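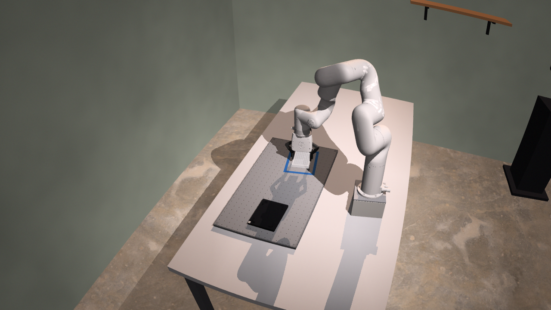

Hetent Workshop Begins Bench Phase of Ponus Plate-Handling Project

CLORNESS – The Hetent Workshop has approved the second phase of Ponus, a member-led project to build a small automated bench for moving well plates. The decision follows a winter of work in simulation, during which the project group laid out the table, the robot arm and the plate positions on screen before any metal was cut. Assembly of the physical bench will start in February in the Mahasneh Room, on the ground floor of the workshop building.

Ponus was proposed by members of the workshop's electronics and home biology sections, who share the building and many of its tools. Well plates are used in the home biology section for dye tests, water sampling exercises and yeast growth studies. Preparing and moving them by hand is slow work, and the section had asked whether a bench could be set up to handle the transfers during the evening hours, when the room is otherwise lightly booked.

The task chosen for the first phase was kept narrow. A robot arm with a two-finger gripper carries one plate between a position outlined in blue on a perforated board and a flat black station near the other end of the same board. The group selected a single transfer so that the approach, the grip and the height of the plate could each be studied closely. Liquid handling was left out of the first phase and is not part of the second.

According to the project report, 300 transfers were run in simulation under the final settings. In 42 of them the plate was set down outside the permitted tolerance, which the group has fixed at 2 millimeters on either side. Most of those cases were traced to the angle at which the gripper came down toward the board. The report notes that the board lies at an angle to the room in the simulated layout, and that an early version of the motion program had been written with the board assumed to be square to the arm. The program now takes its directions from the board itself, and the remaining cases are listed individually in an appendix.

The plate model also received attention. The group used both an opaque white plate and a transparent one in its simulated scenes, as the home biology section keeps both types in stock. The transparent plate is expected to be the harder of the two for the camera-based position check planned for the bench, and the report recommends that it be tested first once the equipment is in place.

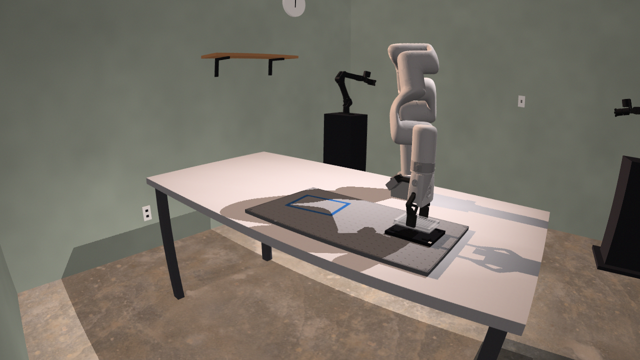 Simulated view of the Ponus layout, with the gripper and a transparent plate over the black station. The blue outline is at the far left of the board.

Lighting was treated as a separate question. Shadows from the arm and gripper fall across the board in the simulated scenes, and the group varied the direction of the light between runs to learn how far this would disturb the position check. The Mahasneh Room has a window on one side and ceiling lamps that were replaced last year, so that light levels there change through the afternoon. The report asks for a blind to be fitted before the first trials. The workshop has agreed to this request and will cover the cost from its general maintenance budget.

The second phase is divided into two parts. In the first, members will build the table and mount the perforated board. The table will be made in the workshop's own metal shop to drawings taken from the simulation, and the arm's mounting block will be bolted through the tabletop to a steel plate underneath. Members who wish to help with cutting and drilling must have completed the metal shop introduction. A session has been added to the February schedule for those who have not yet done so.

In the second part, the arm will be installed and the motion program tried at reduced speed. An empty plate will be used throughout. The group intends to repeat the simulated transfers in the same order, so that the two sets of results can be placed side by side – a comparison that the electronics section has asked to see before any further tasks are considered.

Funding for the phase comes from member contributions and the annual equipment allocation. The project group has set aside 140 hours of shared workshop time for the build, to be booked in blocks through the usual calendar. Booked time that is not used will be released to other members on the morning of the session.

Safety rules for the Mahasneh Room will change while the arm is being installed. The bench area will be marked on the floor, and access inside the marking will be limited to members who have signed the bench instructions. At least two members must be present whenever the arm is powered. An emergency stop will be mounted on the front edge of the table and a second one beside the door. The room will remain open for its other regular uses, including the soldering group, whose tables will be moved to the window side.

The simulation files, the motion program and the full project report are available to members on the workshop's file server, in the Ponus folder. Paper copies of the report can be read at the front desk. The group has asked for corrections to the parts list in particular, where several fastener sizes remain to be confirmed against existing stock.

An open evening on the project will be held in the Mahasneh Room at 7 p.m. once the table is standing. Residents of Clorness who are not members of the workshop are welcome to attend, and the time and place will be posted at the entrance. Questions in the meantime may be left in the Ponus mailbox at the front desk.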